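Community Help > Money and Shopping > Points, gift cards and store credit

Do I lose my points if the store closes and I switch to the app?

marshcreek_k
Member, Toma
February 14, 2020

The Dukia in Toma is shutting its doors in May. There is a sign up at the customer service desk but it only gives the closing month and says points can be "carried over to Greveo". I have been collecting on the plastic card for years and have 941 points on it, plus a gift card from my sister that I have not used up. The sign does not say anything about gift cards.

I don't have a recent phone and would prefer to keep using a card. The nearest other Dukia is in the city and I get there maybe twice a year.

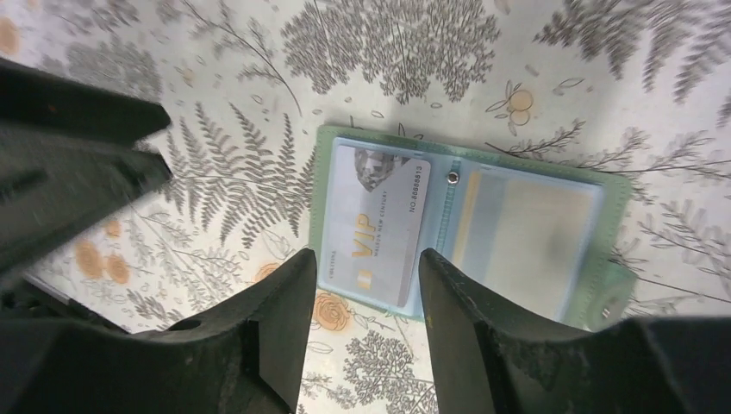

I asked at the till and was told two different things. One cashier said the points move over by themselves when the store closes. The other said I have to register the card online first or they are wiped. I phoned the number on my receipt and gave up on hold.

What I would like to know:
Do I have to register on Greveo, or is the plastic card enough?
Is there a minimum number of points before you can cash them in?
Does the gift card still work at other locations?

I should add that the card is in my name but the email on the account is an old work one that I can't get into any more. I'm not sure if that matters. Thanks in advance.

Tags: points, gift cards, store closing, Greveo

Three answers, oldest first

plainview_dad
Member

Just spend them. That's what I did when ours closed. Points are only worth anything when they are used and the rules always change. Buy coffee or laundry soap or something that keeps.

tansy_and_rye
Regular contributor

I went through this when the branch near my mother's place closed, so I can tell you how it worked there. Yours could be different, so get it in writing if you can.

The plastic card kept working at the other branches. The points on it stayed where they were. What stopped was the mailed statement, and after that the only way to see the balance was on Greveo or at the bottom of a till receipt. She never registered and she still collects at the till.

The second cashier may have been thinking of dormant cards. The small print on my mother's sign-up sheet said that a card with no activity for a long stretch could be closed. If you only get to the city twice a year, buy something small each time and have the card scanned, even if it is a carton of milk. Then the account shows as active.

On the minimum, hers would not cash in at the till under 3000 points. You are a fair way off that. There was a catalogue with smaller rewards you could order, mostly tea towels and magazine subscriptions, and I would look there before giving up on them.

The old email does matter. Password resets go to it and so do the notices about changes. They would not change it over the phone for us. We had to go to the service desk with the card and a piece of photo ID, and it took seven days to show up. Do that while the desk in Toma is still open -- once it closes you will have to do it in the city, and the lineup there is long.

Bring the card itself, not just the number written down. They wanted to scan it.
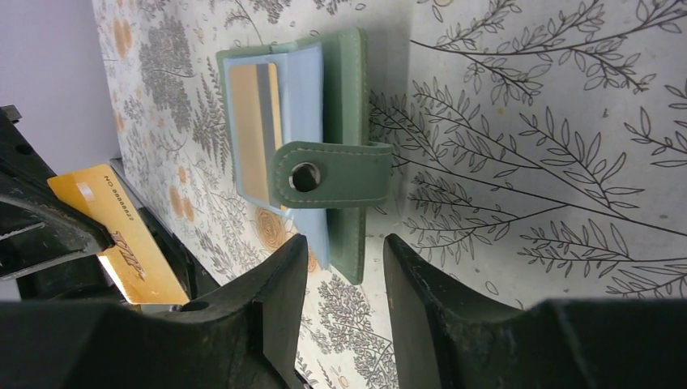
Green card holder with the snap strap across the front.

The gift card is a separate thing from the points and I would treat it that way. Ours was accepted at any branch with no trouble. Keep the activation receipt if your sister still has it. If the balance is small it is less bother to use it up now at the store you can walk to.

One more thing: check whether the pharmacy counter is run by Dukia or by someone else. In my mother's branch it was a separate business, and her prescriptions had to be transferred on their own form.

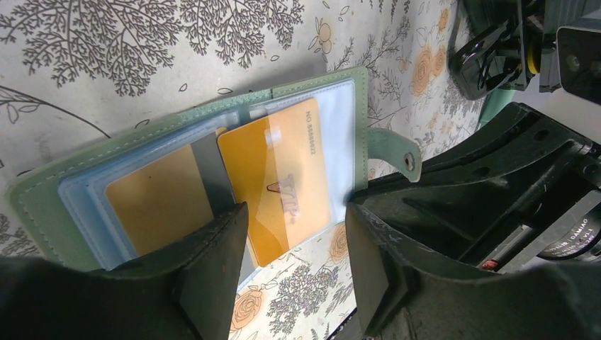
northshore_lin
Member

Agree with most of the above. I would add that you don't need a phone for Greveo. It has a regular website and you can register from a computer at the library. You still carry the plastic card and it is linked to the same number, so signing up doesn't cancel it. I have been doing it that way for two years.

Write your balance down with the day's receipt stapled to it before you change anything. When I linked mine, the website showed zero until the next time I shopped, and the receipt was the only proof I had. It did correct itself.

I don't know about the minimum. It may depend on which card you started with.

Also, if you had the old Alhassan hardware card, the one they used to let you combine with Dukia points, that arrangement ended at our store. I missed the cut-off and they would not make an exception. Ask about it at the desk when you go in for the email.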